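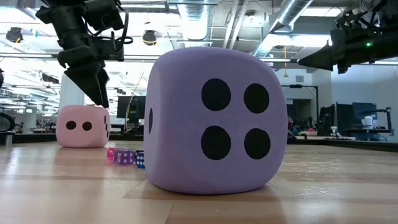 Vemura – Packing and Kitting Floor
Staff and management meeting, 23rd September
Chair: Maite Segura
Minutes: Elibariki Odera
Apologies: Rashidi

1. Minutes of the July meeting
Agreed with one correction. The bench move was put forward by Warnier, not by Segura.

2. Two-arm bench, mixed dice
Odera reported that the arms handled 1541 picks in the last period. Of these, 297 needed a person to step in, mostly on the small translucent dice. The foam dice give less trouble, but the largest size is still packed by hand. Warnier asked whether the small dice could stay with people for good. Segura said no decision has been made and she will not make one before the next review.

3. Jobs and hours
Segura confirmed that no posts will be cut this year. Five people will move from hand sorting to bench minding and checking. Pay grades stay as they are for now. Several people said that minding is more tiring than sorting – you are watching for long stretches and then have to act fast. It was asked that nobody mind a bench for more than three hours without a change of task. Segura agreed to try this until the next meeting.

4. Training
Hukus will run the restart and jam-clearing sessions. People on the late shift said the last session was held when they were not in. Odera to set a second time.
Action: Odera, Hukus

5. Stopping the arms
Warnier said some staff are unsure whether they may stop a bench without asking a lead. Segura said anyone may stop it at any time and it will not be counted against them. She will put this in writing.
Action: Segura

6. Pick counts
Staff asked that counts be shown per bench and not per person. Agreed. Old sheets with names to be taken off the board.
Action: Rashidi

7. Any other business
Locker keys for the people changing areas are with Odera.
Request for a second stool at the checking desk – carried over.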